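Search posts Search

Did a free birth chart reading this evening after Mamta Vashisht sent me the link with nine exclamation marks. I'm a water person with a fire problem, apparently. Thread, as I have opinions. 1/

First, the form. It wants your time of birth to the minute. My mum's answer was "after tea". I put in 5 and got a warm, steady soul who holds the family together. Then I put in 4 and got a restless wanderer who can't be trusted with a secret. One hour. Same mum, same tea. 2/

Mamta says that's how sensitive the heavens are. Fine, but then how does anyone born before decent clocks get a reading at all? The site does Cleopatra. It gives her a rising sign and everything. Who was standing there with a watch? 3/

Marek Šimek replied to say it isn't about prediction, it's a mirror. I hear this a lot. A mirror shows me spinach in my teeth. This told me I have "a deep need to be understood, though you often hide it". Show me the person that doesn't fit. Show me a cat it doesn't fit. 4/

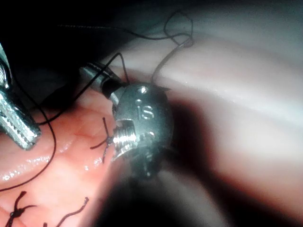 The "IS" end of the instrument, jaw down on the tissue.

Moving on to the paid bit. The free reading stops just as it gets to your "wound", and the wound costs money. It's run by an outfit called Omano, who also do moon water and a course on reading your own palm. There are 43 lessons in the palm course. I've only got the two hands. 5/

I did look at the sample lesson. A long heart line means you love deeply. A short heart line means you love deeply but are guarded. A broken heart line means you have loved deeply and been hurt. I'd like to know what line you get if you're just a bit cold. 6/

To be fair to the other side: Hilkka Seppälä used to read cards upstairs at the Viltgate bookshop and she was good. I went twice. She'd put the deck down, ask what was going on at home, and then listen for nearly an hour. I came out feeling better both times. 7/

But I think the listening did it. I said so to her once and she shrugged and said people won't come up the stairs for listening, they'll come up for the Tower and the Hanged Man. I've never had a good reply to that. 8/

What I can't get on with is the website version, where the listening has been taken out and the Tower left in. It doesn't know what's going on at home. It asked for my email address before it asked my name. 9/

Muthu Reddy wants to know if I believe in any of it. No. I do touch wood. I also wouldn't move house during that backwards Mercury business, but that's down to what Mamta would be like on the phone if anything got broken. 10/

Someone else asked about twins. The site has a page on twins! It says twins "divide the chart between them". So who gets which half? Is there a form? Leobardo Ventura is a twin and says his brother got the half with the hair. 11/

Update: I've had 2 emails from Omano since I started this thread. The first says a powerful shift is coming for me in August. It is August. The second says the shift can be unlocked at a discount if I act before midnight, so the planets are keeping shop hours now. 12/

Mamta has read all this and says it's exactly what someone with my chart would write. I asked which chart, the 5 or the 4. She says both. 13/

Going to bed. If anyone knows how to get off that mailing list, tell me. The unsubscribe button takes you to a page about letting go. 14/

Last updated 2024-08-11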